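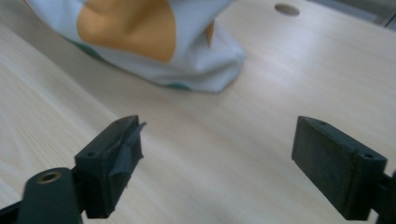 Kiran Ahuja

June
4 min read

Started at 8:40 with the rule sheet open on the laptop and the tote bag already out. Harish wants the Prollau handling rules in a state where someone at Hinport can pick them up and work from them without calling us. They run to 22 pages now. I don't think anyone at Hinport is going to read 22 pages before they pick up the grippers, so most of my day was cutting.

First thing I cut was the long part on starting position. It had grown a paragraph for each kind of object. Now it says: fingers fully open, nothing between them, object in view past the fingertips, hold still, then begin. I tried reading it aloud to Sarita and she did it correctly the first time, though she has done this for months and would probably have done it correctly whatever I read.

Section on pads was next. The old wording was "pads should be in good condition," and you can argue about that all afternoon. One of the pads has a torn flap at the upper corner and ragged bits along the lower side. Is that good condition? Sarita says yes, it grips. Kamlesh says no, because a loose flap can catch on a thin handle and then you have recorded the flap doing the work. I think Kamlesh is right about straps and Sarita is right about boxes. I wrote it this way for now:

Check both pads before the first take. If any material stands away from the face of the pad, replace the pad before working with cloth, straps or bags. Write down the change in the log with the take number.

Kamlesh wanted "trim or replace." I left out trimming. People trim with whatever is in their pocket and then one pad is smaller than the other.

Then the cloth rules, and these took until lunch. Cloth is where our sheet is weakest. It was written for cartons at Mudell and you can tell. It says "restore the object to its original pose between takes," and nobody can do that with a tote bag. We had a long talk about it. What I want is for the bag to start differently each time, within limits, and for the limits to be written down. Crumpled is fine. Folded is fine. Hanging over the edge of the table is out. Handles tucked under the bag on purpose is out too, unless the task calls for it.

For the two-handed part I put down that both grippers take the cloth near the top fold and that the cables stay to the outside. Sarita asked for a line about sleeves as well. Push them back far enough that they can't drag over the object. Added.
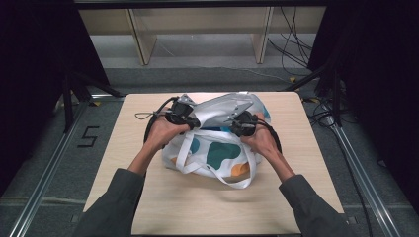
Pilar Huenchumán wrote back before two that she had read the draft over lunch and that the sheet still mixed up two kinds of rule, the ones that protect the person and the ones that protect the data, and that an operator in a hurry would treat all of them as the second kind. She would put the safety ones on a page of their own, at the front, with no exceptions allowed. Everything after that page could have exceptions as long as they were logged.

I didn't like this at first because it meant moving things around again. Then I went through and marked each rule S or D in pencil and found the line about stopping when your wrist hurts sitting in the file naming section. So she has a point. I moved it. Cables on the floor, wrist breaks and finger pinch all went to page one.

She also asked who signs off on an exception. We have never said. At the moment the operator decides and the reviewer finds out later, or doesn't. Take 152 in the Mudell set is like that: the operator regripped partway through, there is no note, and we still don't know whether to keep it. I put Harish down as the person who signs, and he can object tomorrow.

Afternoon was slower. We tried the new wording on the bag, Kamlesh reading and Sarita on the grippers. He is a strict reader. She started to close the fingers during the hold and he made her start over. The hold was written as "briefly." Changed it to a slow count of two. 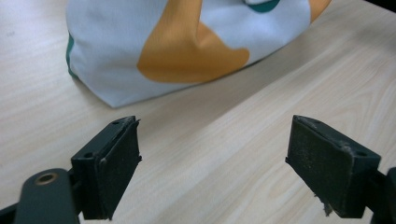 Fingers open, bag ahead, table clear between them.

Still to settle: whether a failed grasp gets deleted or kept. The sheet from Pal says delete. I would keep them, labeled, and let whoever uses the set decide. Harish is on the fence. If we keep them we need a rule for what counts as failed, and Kamlesh and I already gave two different answers on a slipped handle.

Also ask for spare pads. Also fix the page numbers, they go from seven to nine.

Packed up at 5:30. The sheet is down to 9 pages, plus page one for Pilar.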